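4. Running your first pick in the simulator

Before your Brira arm moves for real, try the whole job in Worine, the simulator that comes with the kit. It's a great way to learn, and you can bump into things all day without breaking a single tube!

1. Open Worine and load the Mendoza kitchen.
2. Set arm speed to 70. The scale goes up to 100, but leave the top end for later.
3. Click Home and wait for the ring below the wrist to turn green.
4. Choose the tube rack as your target.
5. Press Approach. The gripper comes in from above with its fingers spread. 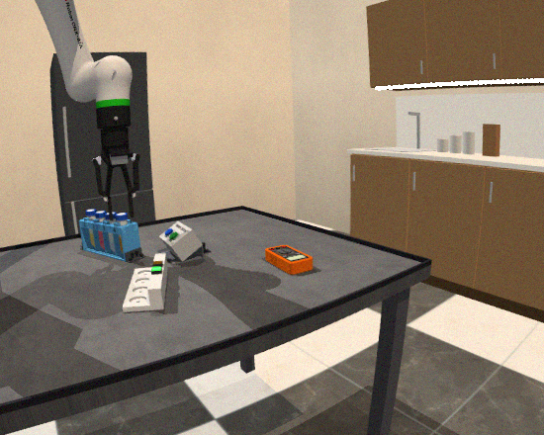 Figure 4-1. Gripper over the tube rack, with the control box, power strip and multimeter on the same table.

6. Zoom in and check the fingertips against the caps. Nudge the arm with the arrow keys if you need to - small taps work best.
7. Press Close, then Lift.

Note: Error 929 means the fingers met the rack before the cap. Raise the arm, go back to step 4 and have another go.

Caution: Never send a simulated path straight to a real arm. Measure your own table first and enter its height in Setup (see section 5).

Once you can lift one tube cleanly, try the multimeter. It lies flat and takes a very different grip, and it's a lot of fun to work out.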